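Home | News | Restaurants | Chefs | Drinks | Contact

Print this page | E-mail to a friend

Escobar puts the seaweed back on the plate

Ignacio Escobar is late, and cross about the butter. The delivery to Gatine, his restaurant in Triltdale, came salted. "I have salt. I have the sea in thirteen buckets out the back. Why would I want it in the butter?"

He calms down over coffee. Quarter past three, lunch service done, 2 hours till staff meal. We are here to talk about kelp.

Most kitchens use it for stock and then throw it out. Escobar wants to serve the whole thing – stem, frond, the lot. "The stem is the best bit. You peel it, you braise it slowly, it goes like artichoke. People leave it on the beach."

It started with Shota Aoki, who he worked under for two winters at Hattori. Aoki made him taste the same broth every morning before he was allowed near a knife. "I hated it. By December I could tell you which side of the bay it was from. Then he let me chop onions." 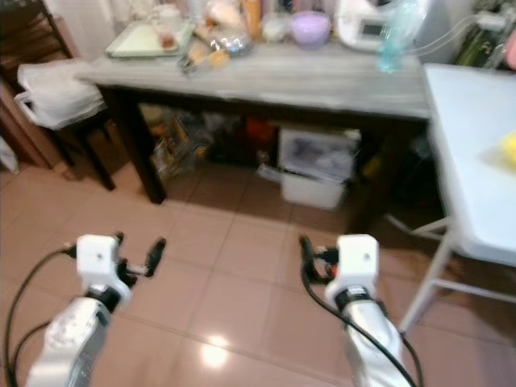

Kitchen or utility room, pinkish-beige tiled floor.

The new menu has kelp in five of its seven courses, pudding included. That one took a while. A custard, infused cold overnight, with burnt honey on top. "First version was like licking a boat," he says. "Version nine, my mother asked for seconds. She doesnt like anything."

Supply is a worry. It's all cut by hand near Ploltell, and only at low tide, so the order changes week to week. Some days he gets 200 stems, some days a phone call and an apology. He won't buy dried to fill the gap. The menu just gets shorter.

And the price? £148 a head, drinks on top. A pause. "It's a lot. I know it's a lot. Seaweed is free, people say to me. Fine – go and stand in the water at five in the morning and cut it."

Would Aoki approve? He came in last month, ate everthing, said very little. "He sent one plate back to the kitchen with a note. It said: less." Escobar kept the note. It's taped up by the pass, over the fish orders.

Gatine, Triltdale. Evenings, booking needed.

14 comments | 37 shares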